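Checking wrist camera alignment before a pick and place run

Written by Brodie Bolger, with corrections from Haiyan Kang. Last changed in February.

Follow these steps if your picks land consistently to one side of the object, or if you have taken the wrist camera off and put it back on. They assume the Celorik driver is installed and that the arm already moves under Nasix. You don't need to redo the full hand-eye calibration every time. Most of the errors we see are found by the short check in steps 1 to 4.

Before you start

Set the arm to reduced speed. Close any other program that reads from the wrist camera, as the driver only serves one client at a time and the second one will hang without an error message. Make sure the tool frame in your config is the one for the fingers you have fitted. We have two sets and the long ones add 24 mm.

Step 1. Move to the viewing pose

Load the pose called view_high and run it. The gripper should stop over the near side of the table with the fingers pointing towards the work area. Close the fingers until they almost meet. If they are wide open, the tip detector has less to work with and the result jumps about between frames.

Step 2. Start the overlay

Open the viewer and switch on "project tool point". A small cross is drawn where the software thinks the fingertips are. Leave auto exposure on for now.
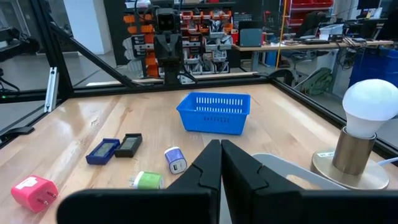
The cross should sit in the gap between the two tips. If it is off by a few pixels, carry on. If it is clearly on one finger or past the tips altogether, stop and go to "If the cross is wrong" further down.

Step 3. Check the object detections

Turn on the detection layer and wait for the boxes to settle. Small items with plain coloured cases, such as plug-in chargers, are usually found straight away. Shiny metal and reflections on the tabletop cause most of the false hits. Raise the minimum score in steps of 0.05 until they go, and write down the value you end on.

The detector looks at everything the camera can see, including shelves and benches behind the table. Set the workspace mask so that anything past the back rail is ignored. Dirk Schwerdtfeger's mask file is in the shared folder and will do for the standard table.

Step 4. Record and compare

Record 300 frames with the arm still, then run the compare script:

celorik-compare --last --mask table.yaml

It prints the mean offset and the spread. An offset under 7 pixels is fine for bin and basket drops. For anything that needs a tight grip, such as picking a charger up by its narrow side, do the full calibration.

If the cross is wrong

Check the mount screws first. Then check that the camera serial in the config matches the one fitted. If both are right, delete the cached transform and restart the driver. It will load the last saved calibration from disk, and you can repeat step 2.

If the cross moves when the arm moves, the fault is in the time stamps and calibration won't fix it. See issue 379, where Chrysanthi Lazaridis has posted a patch for the older driver.

Saving the result

Save the offset, the score and the mask name in the run notes. The planner reads the score at start-up, so restart it before your first pick.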